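Before you buy a robot packer for the shed: tips for small mail-order workshops

By Gervasio Ledesma

Every August the brochures start landing, and every August somebody asks me whether it's time to get a machine to handle the outgoing satchels. My answer is usually to put the kettle on and get out a pencil. I've run a mail-order spares bench for years and sat through the pitch from Marnico, then the one from Trorix, and the slides were much of a muchness. A few things I'd do before signing anything.

Count your own parcels first. Do it for a month, on paper, by type: rigid cartons, padded bags, soft plastic mailers. We did 821 in our month, which sounded grand until I split it up and found that only 175 were the kind the rep had shown in his video.

Ask for a trial with your ugliest stock. Cartons are easy. A half-full plastic mailer sags, slides and folds over its own label. Take a tub of your real ones to the demo and don't let anyone smooth them out first.

Get the price of the whole job. The quote I had from Flomine covered the arm. It left out the bench, the guarding, the sparky, the freight and the yearly service visit. Write those in yourself and ring around for each.

Measure the floor, then measure it again with the doors open. You'll want elbow room for a person to get in and clear a jam, and there will be jams.

Don't budget on the rated speed. The Trorix sheet said 73 items in whatever period suited Trorix. Ask what happens when a label faces down, who picks up the rejects, and what that person is paid.

Price the dull option beside it. A bench at the right height, a decent scale, a label printer that doesn't chew the roll and a short length of belt will fix a lot of slow packing. Ours was sorted out by a secondhand bench from Núñez and moving the tape to the other side.

If you still want one, lease it. Forty-eight months is too long for gear that dates this fast. Push for twelve with a way out, and get the colour-coded spares list (with prices) stapled to the contract.
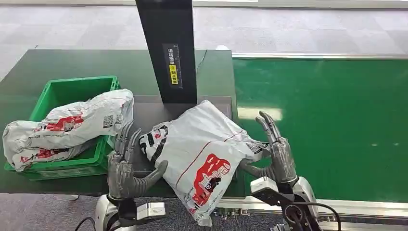
Do soft plastic mailers cost more to automate than cartons?

Usually they do. Budget for more set-up time and more rejects, and make the supplier put a figure on both in writing.

Keep your tally sheets after you've decided, whichever way it goes. The rep will be back next winter with a new model and the same slides, and you'll want last year's numbers in the drawer.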